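Print this page | E-mail to a friend

Setting a table without the fuss
March 18, 2019

I have read up to 40 articles on how to lay a family table, and most of them want to sell you something. Noguchi will let you have a "heritage" fruit bowl for 240, and I can't see what it does that a plain white one doesn't.

Start with the cloth. A small, busy print hides crumbs and the odd tea stain far better than plain linen, whatever the magazines say. Put the bowl down first and bring the fruit to it.
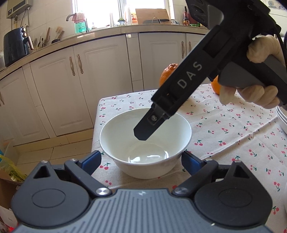 A plain white bowl on a cherry-print cloth, oranges behind.

Then the plates. The Skeltico catalogue says a stack should never be left on the table before a meal. Why not? Leave it near one end, where people can help themselves, and you save yourself 2 trips to the cupboard. Keep bowls in their own pile, though. I've tried mixing them and the whole lot wobbles.

As for matching sets, I doubt your guests will check. Flowers on the china and fruit on the cloth get along well enough.

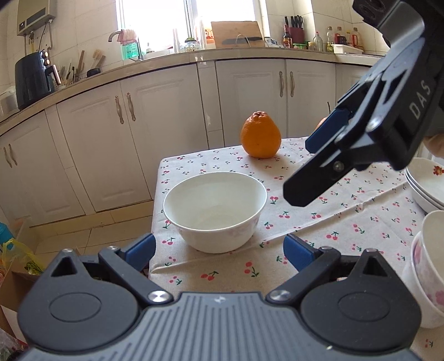
Does citrus keep longer in a bowl on the table or in the fridge?
The fridge, usually, if you won't eat it within a week. A bowl is fine for fruit that gets eaten quickly, but take out any soft ones.

Print this page | E-mail to a friend

Related items
Tikitz tablecloth clips: worth the bother?
Getting wax out of cotton
Modunau drawer liners, tested in August
Do you need a second kettle?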